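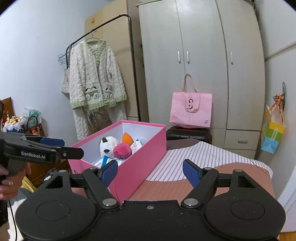 Giorgia Parisi has grown tomatoes on a roof in Brarnetti for 8 years and she starts talking before I've got my coat off. "Don't ask me about feed. Everyone asks about feed. Ask me about water."

So, water. She lost most of a crop one summer to blossom end rot – black sunken patches on the bottom of the fruit – and blamed the compost. Changed the compost. Same again. "I was watering when I remembered. Drenched, then bone dry, then drenched. The plant can't cope with that, it can't move the calcium up."

Now it's 7 in the morning, every day, and again in the evening if there's wind. The wind is worse than the sun up there, she says. It dries a pot by lunch.

Pots, then. She won't go small. "People put a tomato in a thing the size of a teapot and wonder why it sulks." No more than 3 plants along the south wall, a big tub each, and a layer of straw on top of the soil. Bark did nothing for her, the blackbirds threw it all over the neighbours.

Seeds go in at the end of February, indoors, on a windowsill. Too early? "Yes, probably. They get leggy. I bury the stems deep when I pot them on and they root all the way up, so I dont worry."

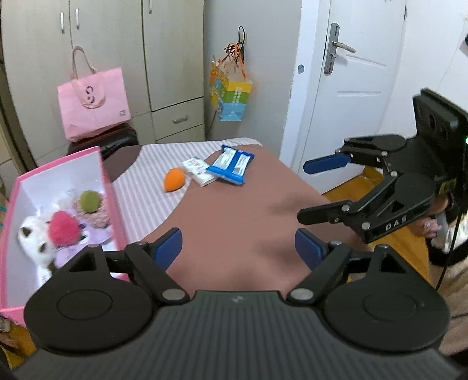

In Brarnetti.

She is less sure about pinching out. Did it religously for years, then missed a fortnight through flu and got just as much fruit. Smaller, mind. "My mother never pinched anything out in her life. Hers were ugly and they tasted better than mine."

And blight? A long pause. She picks off the bad leaves the minute she sees them and bins them, never the compost heap. Some years that's enough. One year she had the lot out by August and grew beans in the tubs instead. "Good beans, too."

Does she want more space? No. She'd like a tap on the roof. It's two flights up with the can.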